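Keeping the Set Together: An Interview with the Coordinator of the Ravstead Tool Library

The Ravstead Tool Library lends hand tools to residents of Ravstead and Dusgate from a ground-floor room behind the former Culen printing works. It holds 600 items for loan and is open 7 hours a week. The coordinator, who has run the lending desk for 14 months, spoke with the newsletter in January about the part of the collection borrowed most often: the small household kits.

"People expect us to talk about the big saws," the coordinator said. "Most of our members want to hang a shelf or tighten a hinge. They take a kit home in the evening and bring it back the same week."

The kits come in folding cases with molded trays, and each case is opened flat on the work table when it is returned. The desk prefers this type of case to a bag or a loose box. A tape measure, pliers and a screwdriver each have a place, and a person checking the kit can see what belongs where without consulting the printed list.

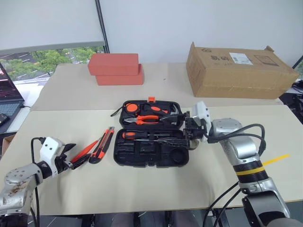
"The tray does half the work for us," the coordinator said. "An empty recess is a question. Either the piece is on the table, or it is in somebody's kitchen drawer in Dusgate."

Missing pieces are common and are seldom treated as a serious matter. Members receive a telephone call and are given 7 days to look. Small items are the usual losses, and the library keeps a cabinet of spare parts for them, most of it from the Dimaculangan hardware store, which donated its remaining stock when it closed.

Asked whether the cases themselves hold up, the coordinator was measured. Latches loosen and the corners take the worst of the wear. A scratched lid is left alone. "We replace a case when it will not stay shut. We do not replace it for looks."

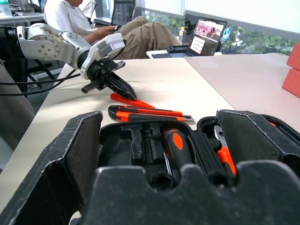
Utility knives are handled under a separate rule. Staff check the blade before the knife goes back into its place, and members are asked to return it with the blade drawn in. "I would like to say that everyone remembers," the coordinator said. "We check every one."

Demand has grown steadily. The library recorded 700 loans last year, and the kits accounted for the largest share. A second work table has been requested so that returns and new loans can be dealt with separately during the evening hours.

The coordinator also hopes to offer a short class on basic repairs, using the same kits that members borrow. A room at the Culen building has been offered for the spring, and the schedule will be posted at the lending desk once the hours are confirmed.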